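Jurkano Building – Facilities Meeting, Ground Floor Room
Minutes, 3/13/21

Present: Floor Smits (chair), Siham Chamoun, Marwan Harb, Qusai Khalaf
Apologies: Jad Yammine

1. Floor. The chair reported that the marble floor is to be kept clear of small items between uses of the room.

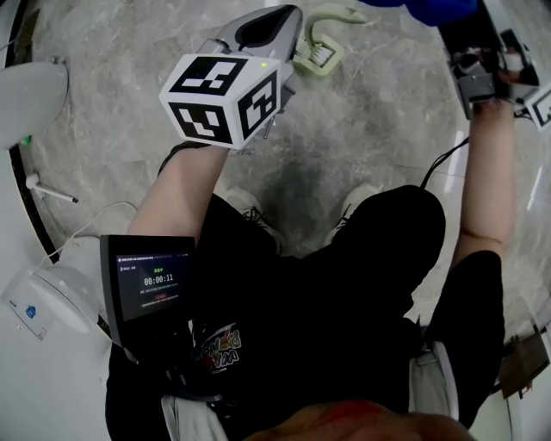
Mr. Harb will speak to Derov about the polishing contract before June. The quote of $1,521 was noted and left open.

2. Toilets along the wall. Ms. Chamoun asked that the units stay where they are until Nseir confirms a collection time.

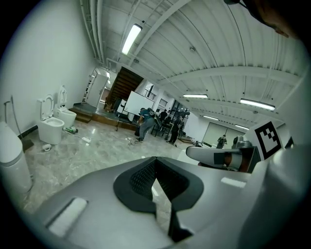 Lids should be closed at the end of each day. It was agreed that cleaning tools will be stored in the hall closet – key with Mr. Khalaf.

3. Lighting and ventilation. Buletero will be asked to inspect the ceiling lights and the vent. A limit of $500 was approved for the visit. 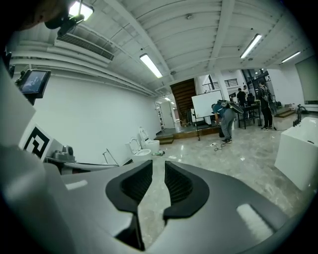

Item 3: ceiling lights and ceiling vent, ground floor room.

4. Power strips and cables. Members asked for cables to be coiled and put away after use.

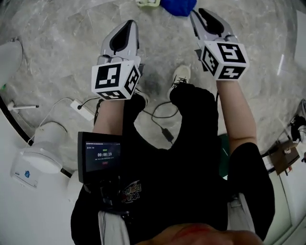 Who checks the floor for loose cables at closing?
Mr. Khalaf, or Mr. Yammine when Mr. Khalaf is away.

Item 2 is carried over to the next meeting.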